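## 4. Repair and storage practices among small offices

### 4.1 Who repairs and who stores

The survey went to 200 small offices in the three districts described in Section 2. Respondents were asked what they did with a desktop computer once it stopped being used every day. The most common answer was that it went into a closet, a back room, or a space under a desk. Selling or donating came next. Sending the machine to a licensed recycler was the least common answer in all three districts, including Weneo, where the drop-off site is within walking distance of most of the downtown offices.

This pattern matches what Coughlan found in his earlier interviews with office managers in Sheehan. Eoin Coughlan used the term "shelf time" for the period between the last day of regular use and the day the equipment leaves the building. We keep his term here. Shelf time is easy to overlook in studies of electronic waste because it doesn't show up in sales records or in recycling records. A computer in a closet has been bought and has not been thrown away, and most national estimates treat it as if it were still in use.

Long shelf time matters for two reasons. First, the resale value of a working computer drops quickly, so a machine that could have had a second owner often has none by the time it is taken out again. Second, the people who know the history of the machine may have left. Several respondents had kept computers for years on the belief that there was something important on the drive, but could not say what it was or who had put it there.

### 4.2 Reasons given for keeping equipment

We asked an open question about why unused computers were kept and grouped the answers by hand. Worry about data was the leading reason. Office managers in medical billing, tax preparation, and law mentioned it most often, and many of them did not trust a simple reset. A few had taken the drives out and kept only those, but this was rare, and it usually depended on having one employee who was comfortable opening a computer.

The second reason was the possible use of the machine as a spare. Respondents often described an old desktop as a backup in case a newer one failed. When we asked whether a stored machine had ever been used this way, most said no. In the offices where it had happened, the spare was usually less than a year out of regular use. Older spares had been tried and found too slow, or they could not run the software the office had since moved to.

The third reason was cost. Recycling fees in Drelico are charged per item, and a small office with a dozen old machines faces a bill for something that costs nothing to leave alone. Weneo charges no fee, but its drop-off site closes at 4 p.m., and respondents there said that someone had to leave work early to use it.

Some answers did not fit any group. One respondent kept a row of old towers as a stand for the printer. Another said the office had moved twice and the same boxes had been moved each time without being opened.

### 4.3 Parts recovery

A smaller group of offices, 50 in total, reported removing parts from at least one stored computer in the past two years. We followed up with this group by telephone. The parts they named most often were memory and drives, which were moved to another machine of similar age. Power supplies were mentioned less often. Processors were rarely reused, and the offices that had done so had bought several identical machines at once.

Buying in batches seems to be the main condition for parts recovery at this scale. An office with ten desktops of the same model can keep the last few running with parts from the first ones to fail. An office that replaces its computers one at a time ends up with a mix of models, and parts from one may not fit the next. The Bruvent cooperative, which purchases equipment for its member offices together, had the highest rate of parts recovery of any group in the survey.

Desktop towers are well suited to this kind of work compared with laptops and all-in-one models. The side panel can be removed, the main parts can be reached, and memory modules and graphics cards sit in slots (Figure 2). Respondents who had worked on both kinds of machine agreed on this point, and two said it was the reason they still bought towers for their front desks.

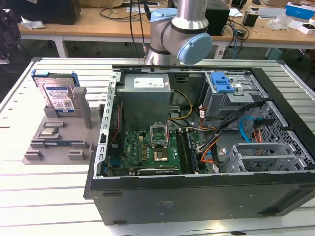

**Figure 2.** Open desktop tower with power supply, motherboard, memory modules, and graphics card. The processor socket is empty.

Time was the other limit. Respondents described parts recovery as something done during slow weeks, and in the tax offices it stopped entirely between January and May. When we asked how long they would spend on one machine before giving up, the most common answer was 90 minutes. Beyond that, they preferred to order a new part or replace the computer.

### 4.4 Effect of collection events

Two of the three districts hold collection events in which residents and businesses can bring electronics to a parking lot at no charge. The district offices shared their intake sheets with us. The most recent Sheehan event took in over 2,000 items, but business equipment made up a small share of them. Televisions and household printers filled most of the pallets.

Office managers who knew about the events gave mixed accounts. Some had used them to clear out a storage room in one trip. Others believed that businesses were not allowed, although the printed flyers say they are. Managers who rented in shared buildings often learned of an event from the landlord after it was over.

We asked those who had not attended what would change their minds. Pickup at the office was the usual answer, followed by a written record that the drives had been destroyed. Neither is offered at present. The costs of adding them are taken up in Section 5, along with the fee structure in Drelico.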